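I've been following the folks at Gititz for a while, and this month they finally put out numbers on their grasping work – and I have to say, I'm kind of excited!

The idea behind the project, called Wundance, is pretty simple. People do everyday pick-ups with a hand-held gripper, at home, with whatever is on the table, and a model learns from the recordings. The team gathered 3,467 grasps this way, and 511 of them were on soft, see-through food bags, the stuff that usually gives robots fits.
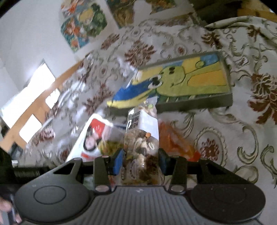 Clear plastic is hard for a camera to read, and a bag of dried food changes shape when you squeeze it. The older model, Tavares, dropped or missed 11 bags in the final test. The new one missed 2 (same bags, same arm), and I read that line twice.

They did keep the test small, and I'd love to see it tried in a messier kitchen with bad light. The Gititz team says that's next, probably in January. I'll be bugging them for the results before then!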